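Thread time. Sunday, March 1, 2020 and I am on the couch with a heating pad, so you're all getting the story of the Lakberg cell and the restart that scared the pants off me.

Background for the new folks: I do controls at a small shop. We had a palletizing arm at a customer site, a place that bags birdseed and softener salt. Old arm, new gripper, new button station at the operator's end. My piece was the button station and the logic behind it.

Tuesday, end of second shift. A bag splits on the infeed, seed everywhere. Operator hits the e-stop, arm stops dead, just like it should. She calls her lead, they open the gate, he goes in with a broom. So far it's a totally boring night.

Then he comes out, shuts the gate, she twists the e-stop to release it and the arm MOVES. No reset, no start button, nothing. It swung back toward the infeed and finished the pick it had been in the middle of.

Nobody was inside. I want to say that early because my mom reads these. The lead was standing outside the closed gate with the broom still in his hand. Had he shut that gate with a coworker still in there sweeping, I'd be writing a very different thread or none at all.

They did everything right afterward. Hit the e-stop again, locked out the power, hung a tag, called us. I got the message at 11 pm and I don't think I slept.

Drove out first thing with Theda Diekmann, who has been doing machine safety since I was in middle school and has zero patience for guessing. Her rule in the truck: no theories until we've read the event log. I had three theories by the first exit. Kept them to myself (mostly).

The log was pretty clear. E-stop in, safety outputs drop, drives off. E-stop released, safety outputs come back 28 milliseconds later, drives on, program resumes. The reset input never changed state. It had been sitting at ON the whole time.

For anybody who doesn't do this for a living: letting go of an e-stop is only supposed to give you permission to restart. The restart itself has to be a separate thing a person does on purpose. Twist the mushroom, look around, THEN press reset. Two different actions.

So why was reset stuck on? Theda metered the contact at the station. Closed. She pressed the button and it opened. Somebody had fitted a normally closed block where a normally open one goes. They look almost the same, and the spare came out of a bin labeled Wegener that had both kinds tossed in together - great system.

"But wouldn't you catch that in two seconds?" Yes! If the safety controller had been set up right it would've refused to run at all. It should want to see reset go off, then on, then off again. A contact that's always on is a fault. Any decent controller can check for it.

Ours wasn't checking. Parameter 170 in the project file was set to automatic reset. I went through the old versions and there it was, in revision 311, with my initials on it. I'd switched it over on the bench so I could cycle the thing all afternoon without pressing reset every time. And I never switched it back.

I'd love to tell you it was the parts bin. It was the parts bin and me. Either mistake alone would have been caught, I think. With the setting right, the bad block gives you a machine that won't start and a grumpy phone call. With the block right, well, the arm would still have come back by itself. So really it was me.

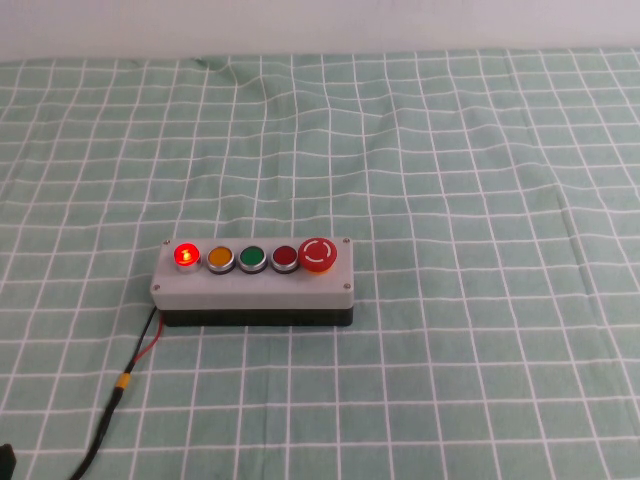 And the acceptance test missed it too! Our sheet said "press e-stop, verify motion stops, release, press reset, verify restart." I did all that. The tick marks are all there. But if you go straight from release to reset with your thumb already on the way, you can't tell which one woke the machine up.

New sheet says: release the e-stop, take your hand OFF the station, wait a full minute, confirm that the drives stay off. Then open and close the gate and wait again. It's the most boring minute of your life and you have to stand there for it.

We also hold reset down on purpose now and try to start. It has to refuse. And bench files get a different name and never leave the bench laptop. Theda wanted that one years ago, as she has mentioned.

Customer's cell came back up Thursday with the right block in and monitored manual reset on. The operator ran the test herself while I watched. She waited the whole minute without looking at me once. Fair.

I've got two more sites on that same project template, Sundow and Widix. Both are parked until I've been there with a meter. Sundow is tomorrow, 6 am, and it's my turn to bring the donuts.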